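Stop grading the arm, grade the teacher
By Tayla Baxter
2 Feb 2024

Quick one, because I've been meaning to write it since September and keep putting it off.

We pay far too much attention to the robot and hardly any to the person teaching it. Go to any demo day. Everyone crowds round the arm. The one with the handset stands off to the side and gets asked where the coffee is. And yet every habit that arm has, good or bad, came out of those hands.

I did my stint at Rivesska, teaching tidy-up tasks by remote control. Fruit, cans, a basket. Simulated table first, real one later. Sounds like nothing. Try it. My first morning I drove the gripper down onto an orange the way I'd reach for one in my own kitchen, fast and a bit sideways, and shoved it across the cloth. Did that eleven times before I slowed down. All eleven were saved. All eleven went in the training pile until somebody senior had a look.

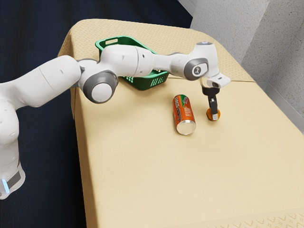

So who should be doing the teaching, the engineers or the people who do the job for a living? The people who do the job, with an engineer near enough to shout for.

I know the objection. Shop staff and packers don't know what a joint limit is. Fine. Neither did I. It took me an afternoon to learn where the elbow gets stuck, and a good trainer could have got it down to an hour. What you can't teach in an afternoon is the feel for the work. Where you let go of something so it doesn't bounce. Which thing you pick first when three are in the way. A packer has all that already and has never once been asked to write it down, and frankly couldn't.

That's the whole case for showing over programming. You don't have to say it. You just do it and the thing gets copied. Which is lovely until you remember it all gets copied, the dithering too. I had a pause. Always stopped above the basket before letting go, half a breath, checking myself. The model learnt the pause. Watched it hang there over the rim, run after run, thinking about nothing. My pause, in a machine. Very odd feeling.

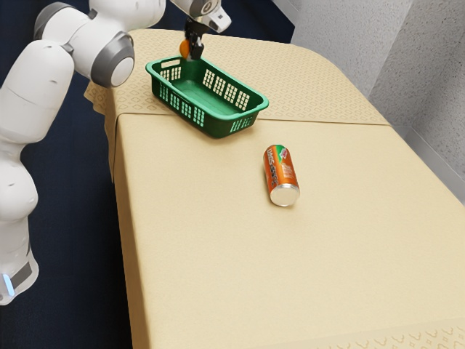 Then there's numbers. Firms love numbers. Lumbantobing wanted 800 demonstrations out of us for one task, and they got them, and a good chunk were rubbish because by the end of a shift you're not teaching, you're just clearing a quota with sore thumbs. I would rather have 200 from someone fresh who cares than 800 from someone watching the clock. We went back through one batch and threw out 173. That's days of someones life. Nobody had told the operators what a good one looked like, so how would they know?

And the hand guiding lot needn't be smug. I've done that as well, at Trumomico, holding the arm by the wrist and walking it through. Nicer in some ways. You feel the weight, you feel when you're forcing it. But your own body gets in the way, you stand where the arm would like to be, and you end up teaching it a path that suits a woman of five foot three. With a remote you lose the touch and keep the room. Neither is the right answer for every job and I'm tired of people selling one as if it was.

What matters more is the bit before the grab. The approach. Beginners rush it, as I did. They think the grip is the lesson. It's nearly all decided higher up — are you over the thing or beside it, are you straight, have you left yourself space next to whatever's lying nearby. Come down well and the closing of the fingers is a formality. Come down badly and you spend the rest of the run fixing it, and the robot dutifully learns to fix a mess it needn't have made.
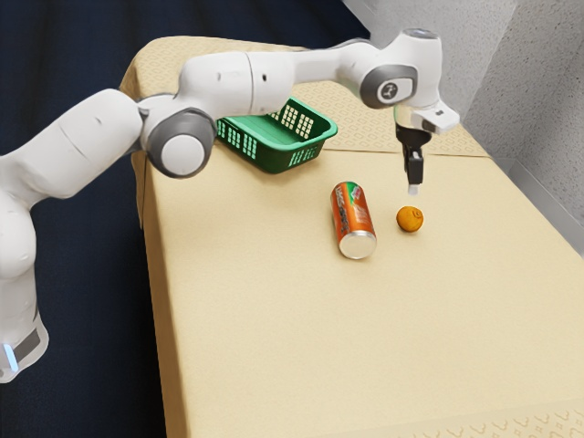
Pindis, to be fair to them, have started letting operators bin their own bad runs. One button, no questions. Tiny change. People own up quicker when it costs them nothing, and the pile gets cleaner without a manager going through it.

So more of that please. Pay teachers properly, as teachers, not as clickers. Put their names on the data. Give them breaks before the thumbs go. And next demo day, leave the arm alone for five minutes and go and ask the person with the handset how they'd of done it differently. They'll have a list. I did.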